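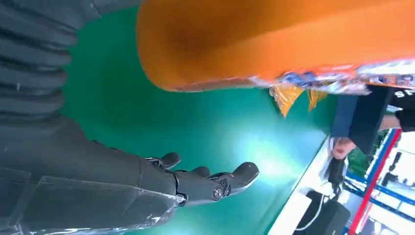 STURDALE, 16 May 2023 - I run Erkard, the little packaging shop on Brindel Street, and I'm very happy to announce that starting this month you can bring us your plastic film and we'll get it recycled for you, free, whether or not you've ever bought so much as a roll of tape from us! Film is the stuff the curbside trucks in Sturdale won't take. If you're wondering what I mean by film, I mean the thin, clear kind in the photo, wrapped around the lower part of the arm, with the little white highlights all along its creases. If yours is thin and see-through and creases like that, there's a good chance we want it.

I've been wanting to do this for ages. We sell people film (I won't pretend we don't) and every time a customer walked out with a roll I'd think, well, where's that going in a month? Mostly it was going in the trash. So last August I started saving the shop's own scraps in the back room to see how fast they'd add up, and by the time I needed to get to the fuse box I couldn't. We filled 21 sacks, and that was only us.

The service is called the Brindel Film Drop. You come in, you'll see the green bins to the left of the counter, and you stuff your film in. We bale it out back, and a hauler called Li picks up the bales and takes them to a plant that turns film into new film and also, I'm told, into fence posts. I'm hoping to get one of those fence posts for the window.

What we take:

- Stretch wrap and pallet wrap
- Dry cleaning bags
- The outer wrap from paper towels, water bottles and so on
- Bread bags, with the crumbs shaken out (please, we've had mice once)
- Bubble wrap, popped or not
- Furniture and mattress bags

What we can't take:

- Chip bags or candy wrappers, or anything shiny on the inside
- Kitchen cling wrap that's been on food
- Black film of any kind
- Anything with a lot of tape or labels still on it

A small paper label is fine - just cut around it if you can. If you're not sure about a piece, bring it anyway and ask. I like being asked. I've gotten pretty good at telling one kind from another by the sound it makes when you scrunch it, and I'll happily show you how, though my family would like me to stop doing it at the grocery store.

Households can bring as much as they can carry. Businesses are welcome too, up to 5 sacks a visit, and if you've got more than that please call first so we can clear some floor. We lend out sacks for a small deposit and you get your money back when the sack comes home. The first 100 people through the door also get a free box cutter, the safe kind with the tucked-in blade, which makes getting wrap off a couch so much easier than going at it with car keys the way I used to.

Our goal for the first season is 55 bales. I don't know if that's ambitious or silly. A bale is bigger than you'd think, and it takes a whole lot of bread bags to make one! But several stores on our block have already said they're in, and the furniture place across the street could probably fill the bins without any help from the rest of us. I'll be putting the running total on the chalkboard out front, next to the tape specials.

The bins are open whenever the shop is. Park behind the building if you've got a big load, and ring the bell at the loading door - it sticks, so push hard.

Press questions, bale questions and offers of spare shelf space can all come to me at the shop.

About Erkard: We sell boxes, tape, wrap and packing paper to homes and small businesses in Sturdale.

News > Press Releases > Erkard opens free plastic film drop-off in Sturdale

Recent releases
Erkard now buys back clean moving boxes
New paper tape in three widths
Holiday shipping hours at the Brindel Street shop
How to pack a lamp so it gets there

Get shop news in your inbox. Enter your email to sign up for our newsletter. You can unsubscribe at any time.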